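Notebook, Mavcombe workshop, kitchen end
Mar 26, 2022

Clearing-up day for the tableware. I wanted to get the washing-up side of things sorted before we order any more dishes, and I ended up spending far longer on one tray than I meant to (it was a nice change from filling in forms, I'll admit!).

The lot I picked was the single-person supper setting: yellow plate, pink bowl, light blue bowl, pair of chopsticks, all on the dark brown tray, with the grey rack standing on the left of the table. I like the rack on the left, because there's space on that side for a towel as well. Ezequiel Bravo would have it the other way round and we've agreed to leave it alone until he's had a go himself. 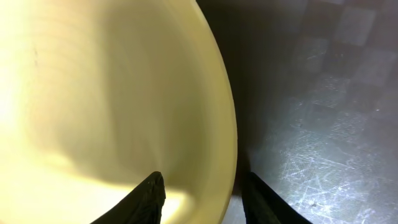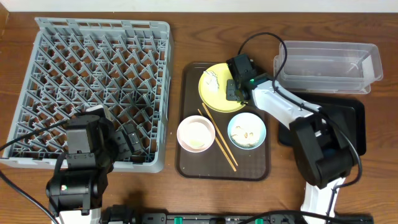

The yellow dish close to, and the whole tray with the leftovers still on it.

Notes on the leftovers, while I remember. White bits on the upper left of the yellow plate. A thin pool of something cloudy in the pink bowl. Crumbs and scraps in the blue one, a few of them biggish and brown. That's three quite different jobs from one meal, and I think that's why I keep coming back to this setting — you get scraping, tipping and wiping all at once. The liquid is the one to watch. If that bowl gets carried at a tilt it'll go all over the chopsticks and then you've a sticky tray to do too.

My order for clearing, for now:
Scrape the plate into the food caddy.
Empty the blue bowl the same way.
Tip the pink bowl down the sink, slowly.
Chopsticks next, together, into the cutlery pot.
Tray last, wiped down with a damp cloth.

I did wonder about moving the chopsticks first, as they lie right across the middle and get in the way of both bowls. Might try that next time and see if it feels any quicker. Ezequiel says chopsticks first, always, but he also stacks bowls with the food still in them so I'm not taking that as gospel.

About the rack. It's the big one with the diagonal slats, and I'm still in two minds. Good depth to the edge, and plenty of room. But the gaps are diamonds and I can't see chopsticks staying put in there, hence the pot. Graresell do a narrower rack with straight bars, 400 mm long, and I've asked them for a price. The Politis one was lovely but had no raised edge at all, so it's a no from me.

Also measured up the shelf over the sink while I was at it: 195 mm clear height. The bowls will go in there stacked, the plates on their sides if we put a divider in. I've got an offcut from the Fliltum job that should do, it only wants around 100 mm taking off one end.

To do
Ring Graresell again if there's no answer.
More cloths, we're down to the last 4 decent ones.
New bulb for over the sink.
Ask Ezequiel where the good scraper went — it was on the hook in August and I haven't laid hands on it since.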